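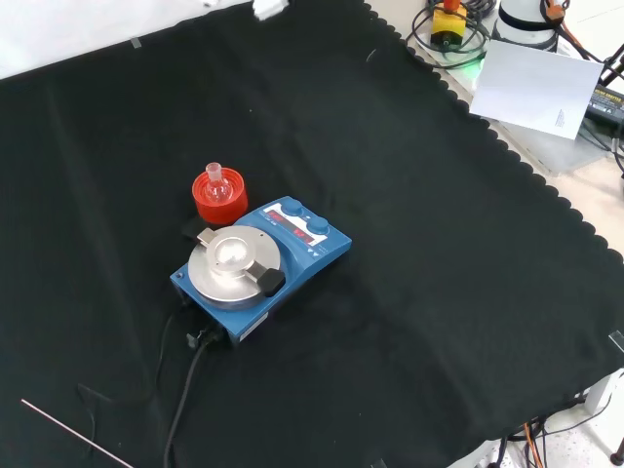 Stirrer Cell at Dandbridge: Frequently Asked Questions

Last changed 04/10/2022 by Kai-wen Huang

Who may use the cell?

Everybody who has signed the cell book. If you did not sign yet, write to me first and we will do the start-up together one time.

How do I place the hotplate?

Put it near the middle of the black cloth and turn it at an angle, with the control panel away from the flask holder. Both red displays must be readable from where you stand. Put the flask holder behind the hotplate, on the side of the heating plate. When everything is in place, run the Prilico program "touch points" at low speed. The arm will stop over each point and ask you to confirm.

Must I teach the points again if I moved the hotplate?

Yes, also if you moved it only a little. The program accepts an error of 2 mm and after this it will stop with message 2263. Please do not make the tolerance bigger. In January somebody did this and we lost three flasks in one afternoon.

The heating block does not sit flat. What is wrong?

Mostly there is a grain of salt or old paste under it. Let the block become cold, lift it by the black handle and wipe both surfaces with a dry paper.

Why is there a cloth on the table?

The wrist camera had trouble with reflections from the white table top. With the cloth it finds the glass much better. Small folds are no problem for the camera, but smooth the cloth under the hotplate, so the hotplate stands level. If the tape at the border is loose, change it before you start.

Where should the cables go?

The power cable leaves the hotplate at the rear corner and goes over the cloth to the table edge, in a soft curve. Leave some slack. Never lead it between the hotplate and the robot base.

Where is the emergency stop?

In the yellow box beside the robot base. Press the button on top. To start again, release the button, wait until the green light is on, and then reset in the Zullix panel. Take the glass out by hand before you reset.

Which stirring speed and temperature can I use?

For the test runs we use 300 rpm. The program does not allow more than 1000 rpm in this cell. For temperature, follow the sheet of your own experiment.

Who repairs the hotplate?

We do not open it ourselves. Pull the plug, put a note on it and bring it to the Grønli room, left shelf.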